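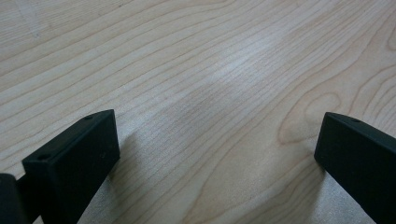 Wrist view, fingers open over bare tabletop. Overhead glare between the tips.

Wrist camera exposure: fixed or auto for pale tabletops?

4 min read

mkoo_bench
Comparing two wrist cameras on the same handheld gripper, a Cistix and a Rorkow. Same mount, same black fingers, same maple-look table. Posted view is the Cistix on auto exposure. The glare patch washes out part of the grain, and the inner faces of the fingers are close to black. I need the tip edges for a width estimate, and I also want some texture on the table for visual odometry. Auto gives me neither reliably. What are people running?

Myung-ja Koo

torquelimit
Fixed. Auto meters on the whole image and pale wood is most of your image, so the fingers go dark. Set exposure by hand, lock gain, lock white balance, leave it.

mkoo_bench
Tried fixed at 2000 µs and again at 700 µs. 2000 recovers the finger faces and widens the glare. 700 keeps the grain under the light but the finger faces go to noise. The left one already shows as charcoal where light lands on it and the right one has almost nothing except along the upper edge.

torquelimit
Then weight it toward 700 and stop caring about the finger faces. Black against pale wood is a good edge. You want the tips, and those are squared off with crisp corners.

odd_parity
Disagree. There are gray shadows on the table right beside both fingers. At short exposure the shadow and the finger face get close in value at the base and the edge fit walks outward. I lost 8 pixels of width accuracy to that on a similar setup. Tips were fine, lower half was not.

torquelimit
So fit only the tips.

odd_parity
Until there's an object covering a tip.

mkoo_bench
That is the case I have to handle. I could use the small round holes on the top strips as fiducials. Two visible on the left, one on the right. Dark recess on black, low contrast.

odd_parity
Don't. A dot of matte white paint beside the hole, or a printed tag on the top strip if it fits. Sethi fingers come in light gray too, if swapping is an option.

vane_and_pinion
Nobody has mentioned the light. Cross polarizers, one on the lamp and one on the lens, and most of that sheen goes away. You lose light, so the 700 setting is out.

torquelimit
Polarizer on a handheld rig means the angle changes every time you roll your wrist.

vane_and_pinion
True. Lens side only helps at some angles. A diffuser over the lamp is less fussy. Or put a matte mat down.

mkoo_bench
Mat is ruled out, the table has to stay as is. Diffuser I can do.

Rorkow result for comparison: 2736 frames at fixed 2000 with gain locked. Smaller glare patch, more noise in the blacks. The driver drops the exposure setting on reconnect, so I now write it again at startup through the Plovomska controller.

odd_parity
Check it at every reconnect, not only at startup. Mine went back to auto mid-session and I found it in the histograms in March.

mkoo_bench
Added. Next run is diffuser plus white dots, both cameras, fixed at 2000. Will post the width error for each.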